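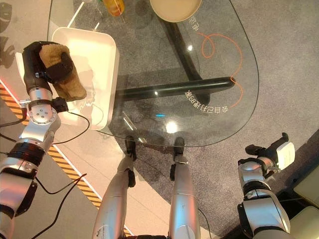
Section 7: Grip check and cable care, left arm

I run this check every Wednesday before anything else, and again any time I've had the left gripper off. It takes a few minutes and it has saved me a lot of grief (and one very nice bowl).

Before you start

Park the robot at the glass table with both feet on the carpet, inside the hazard tape. Keep the right gripper open and away from the table. I like a plush thing for the first grip because it forgives a bad force setting. Hard stuff like cups can wait!

Steps

1. On the Bivura panel, load grip program 17 and set the speed to slow.

2. Put the plush on the white tray and send the left arm down. Let the fingers close all the way before you touch anything else.

3. Lift until the plush clears the tray, then pause. Watch the fingers. If they creep open, go up one force step and try again.

4. While it's paused, look at the cables where they leave the arm. You want an easy curve with no tight bends and nothing caught in a joint.

5. Check the small screws at the wrist. If one looks proud of the metal, don't tighten it yet. Finish the cycle, power down, and then go in with the driver from the Stulley kit.

6. Lower, release, and log the cycle count. At 1000 cycles I swap the finger pads whether they look worn or not.

Caution: Keep your hands off the glass while the arm is moving. The emergency stop should be within your reach, not on the far side of the table where I left mine the first time.

Note: If the panel shows fault 51 during the lift, that's the wrist sensor losing its zero. Set the plush down, open the gripper, and hold Reset until the light goes steady. Twice in one session means the sensor plug needs reseating, so go to the Zepeda connector pages.

Note: Loose fuzz gets into the finger hinges faster than you'd think. I brush mine out after every plush session, with the power off.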